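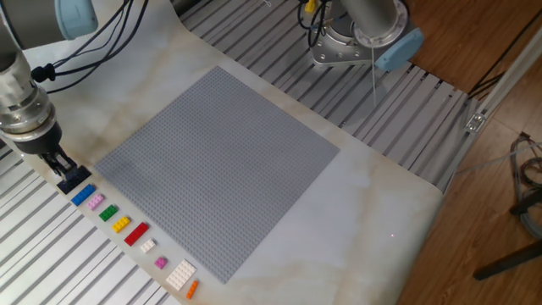

Ustosance Memory Box for Group Sessions

The Ustosance Memory Box is a loan kit for groups where older people and school children meet and talk together. It was prepared by the Shahbazi community program in Posmont and is used in libraries, day centers and primary schools.

The box contains 181 printed cards with questions about daily life in the past: shops, school meals, work, games in the street. There are 2 guide books, one for the group leader and one for the teacher. The text is large and the cards can be wiped clean.

Product details
Suitable for: groups of up to 12 persons
Languages: English and Spanish
Weight: 700 grams, with the case
Loan period: four weeks, can be extended one time
Deposit: $93, given back when the box returns complete

The second edition is available from September 1, 2022. Cards from the first edition can still be used - only the numbers on the back are different. For orders from outside Posmont, please write to the Clindine office before you pay the deposit.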